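Waschküche, die zweite: Handtücher

Im Januar habe ich euch ja von meinem Kampf mit dem Spannbettlaken erzählt, und darauf kamen so viele Zuschriften (danke!), dass es gleich mit Wäsche weitergeht. Diesmal also Handtücher. Jarlath Coughlan schrieb mir, seine seien nach einem Jahr hart wie Dachpappe, und er wollte wissen, ob man da noch was retten kann. Kann man! Bei mir lag es fast immer an zwei Dingen: zu viel Waschmittel und eine viel zu volle Trommel. Frottee saugt sich voll und braucht Platz, sonst spült die Maschine das Zeug nie richtig raus.
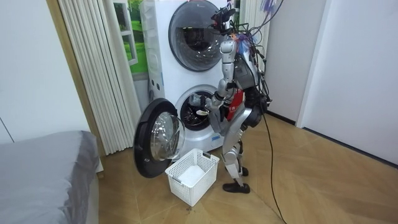
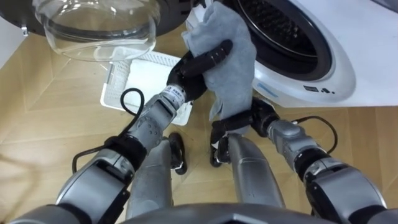

Der weiße Korb vor den beiden gestapelten Maschinen (erstes Bild) und ein graues Handtuch vor der offenen Trommel (zweites Bild).

Mein Rat für alle mit so einem Turm: den Korb direkt vor die untere Maschine stellen, dann landet auch nichts auf dem Boden. Und ein gelochter Korb ist mir hundertmal lieber als ein geschlossener - da müffelt feuchter Frottee nicht so schnell, wenn man ihn doch mal vergisst. Vor dem Aufhängen jedes Handtuch kräftig ausschlagen, ruhig drei-, viermal, das stellt die Schlingen wieder auf. Weichspüler lasse ich seit Jahren weg, der macht zwar schön glatt, aber abtrocknen kann man sich damit kaum noch.

Ach ja, und die Tür bleibt bei mir nach dem Waschen offen! Vorher wische ich einmal mit einem alten Lappen durch die Gummidichtung, auch unten in der Falte, wo sich gern Flusen sammeln. Fergal Ó Súilleabháin schwört außerdem auf 20 Minuten Trockner zum Schluss, auch wenn die Handtücher danach noch auf die Leine kommen. Das probiere ich bis zur nächsten Ausgabe aus - wer andere Tricks hat, einfach auf diese Mail antworten.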